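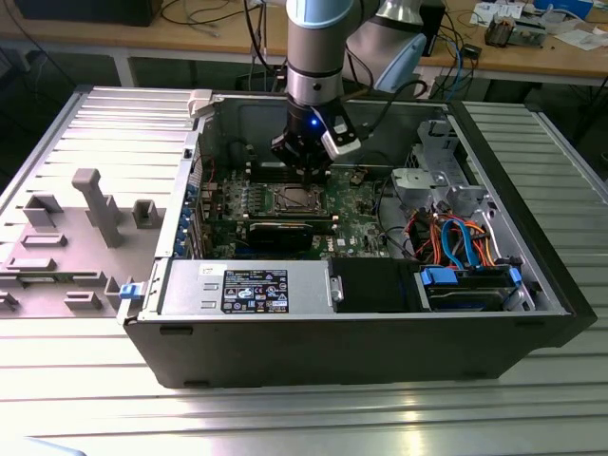 Yuzuki Oshima
Press Officer, Minami

Minami sets budget for robot cells at its computer refurbishing site in Broslow

BROSLOW, 21 July 2018. Minami, which collects used office computers and prepares them for a second life in schools and small companies, today announced its equipment plan for the next two budget years. The company will buy 9 robot cells for the Broslow site. The first 2 will be ordered before the end of this summer, and the others will follow when the results of the first period are known.

Each cell consists of an arm with a gripper, an aluminum worktable and the control computer. The cells will be used for work inside open desktop computers, for example taking out memory, graphics cards and hard drives. Opening the cases and the final inspection will stay with the staff.

Last year the Broslow site received 3,393 desktop computers. Of these, 1,476 had to wait longer than one month before a technician could open them. According to the company, this waiting time is the main reason for the investment.

"We have asked ourselves for a long time if we should hire more people or buy machines," said Wenche Dahlgren, Managing Director of Minami. "In the end we will do both, but in small steps. I did not want to sign for all the cells on one day and then discover that the door of the workshop is too narrow."

The arms and the grippers will be supplied by Heruletti. The software for planning the movements comes from Grorilis, which will also give training to the technicians. Minami compared offers from several suppliers during the spring and made the choice in March. The price of the arm was only one part of the comparison. The company also looked at the cost of spare gripper fingers, the yearly software fee, and how many days a technician must be away from normal work for training.

"When you read an offer for a robot, the arm is on the first page and it looks reasonable," said Shigeru Nishimura, Head of Purchasing. "The tables, the safety fence, the electrical work and the service contract come later. We have put all of this in one budget line for each cell, so the board can see the full amount."

The budget also includes a reserve for changes to the grippers. Desktop cases from different makers do not open in the same way, and drives can be held by screws, clips or plastic tabs. Ayane Sakai, who leads the technical team in Broslow, expects that the first months will be used mostly for teaching the cells the most common models.

"We will begin with the tower cases, lying on the side, where there is enough space for the gripper," she said. "Small cases and all-in-one models are not in the plan for this year. Those we will continue to do by hand."

No jobs will be removed because of the plan. Four technicians will be trained to operate the cells, and the company is looking for one more person with experience in maintenance. The work on the floor and the power supply in the workshop will be done by a local contractor.

The decision about the remaining cells will be made by the board after the first period of use.

About Minami
Minami collects, repairs and resells used office computers. The company has its workshop and its main office in Broslow.

Contact for suppliers
Emiko Nishimura, Purchasing Department, Minami, Broslow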